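The Drundley Letter — Household column

Does the bed method work, or does it only move the mess?

By Aqeel Talpur

Several of you wrote in after the April issue to ask why I hadn't said a word about the bed method. The short answer is that I was hoping it would go away. It hasn't, so I gave it two weekends and a fair amount of grumbling.

If you've managed to miss it, the idea goes like this. You take everything small that has been drifting around a room and tip it out on the bed in the morning. You aren't allowed to sleep until the bed is clear. The people who teach it (there was a packed session at the Skultham library on a Friday evening, 19 dollars a seat) promise that the pressure of bedtime will do what your willpower won't.

I have doubts about any system that depends on being tired. By ten at night I don't make good decisions about what to keep. I make fast ones, and the fastest one available is to scoop the whole lot into a bag and put the bag on a chair. That is how I ended my first attempt. The bag is still on the chair.

The handout from the session lists seven groups for sorting: wear, write, wash, charge, eat, give, and "unsure." I have no quarrel with the first six. The seventh is where the trouble is. Give people a pile called unsure and they will put everything in it, and I say this as someone whose unsure pile had a tape measure in it. I have owned that tape measure for years and have never once been unsure about it.

Then there is the shopping. The session ended with an order form for Kurnico fabric bins, sold in a set of six, and for a Vuorinen bed tray that costs 68 dollars and comes with dividers. Dividers! I asked what the tray did that a shoebox didn't, and was told it "invites intention." I kept my 68 dollars.

A reader in the older part of Drundley took issue with me over the phone. Her point was that the bed is the one flat surface in most homes that has to be cleared every day, so it has a deadline built in, and the kitchen table doesn't. I'll grant her that. I'll also grant that a pale sheet makes it easy to see what you own. What I won't grant is that seeing it all at once helps you decide.
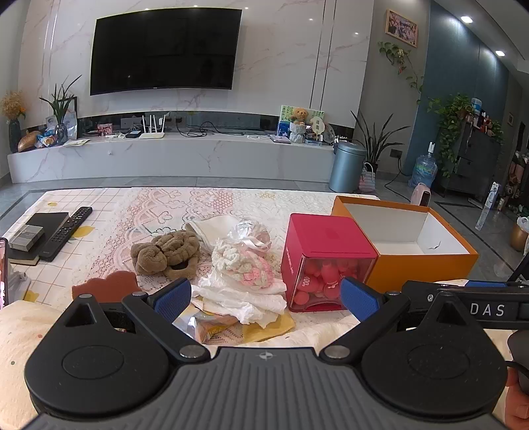 My real complaint is with the packaging, and the method has no group for that. Small things come into a bedroom inside other small things, and once the useful part is out, the rest hangs around. On this bed the crumpled white tissue takes up a spot right in the middle, with a little snack packet peeking out from under it, and there's an orange box sitting open close by. The red box earns its place, as the pink sponges are in it and you can see them through the front. The crocheted piece in its clear bag, tied with a white ribbon, looks like something I'd leave alone. But tissue is tissue. Under the official rules you'd have to file it somewhere between wash and give, and I can easily imagine it landing in unsure, next to the plush toy.

So I changed the order for my second weekend. Trash and wrapping went first, before anything got sorted at all, with a paper bag hung on the doorknob. Then anything edible went back to the kitchen. Chargers and remotes went to wherever they're used, and if that was across the room I walked them across the room and came back. Only then did I look at what was left. It was less than I expected, and I was done before lunch — no bedtime deadline needed.

I should be fair about the results. The room stayed decent for most of a week. After that the top of the dresser began to fill again, starting with receipts, and the bed method has nothing to say about dressers. The instructor's advice, when I emailed, was to repeat the whole exercise weekly. I'm sure that works very well for somebody.

If you try it, skip the order form, and don't start after supper. Letters for or against can go in the box at the front desk as usual. Next issue I'll be looking at vinegar and shower doors, about which I already have my suspicions.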